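Chez Putirham, la technicienne qui entretient les pinces du robot Lenik travaille à la loupe et ne s'en plaint qu'à moitié. « On me confie une machine hors de prix et je passe ma matinée sur deux câbles. » Elle contrôle leur tension toutes les 19 séances, puis l'axe du poignet, puis les mors. Le manuel, dit-elle, compte quelque 3000 pages. « Les câbles en occupent 4. » 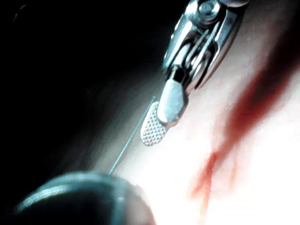
Temps de lecture : 1 min

Le mors quadrillé retient ses soupçons. « Un fil, ça se tient ou ça glisse. Quand ça glisse, on accuse le logiciel. » Elle sort alors la brosse.

Contact | © Hevinley | Haut de page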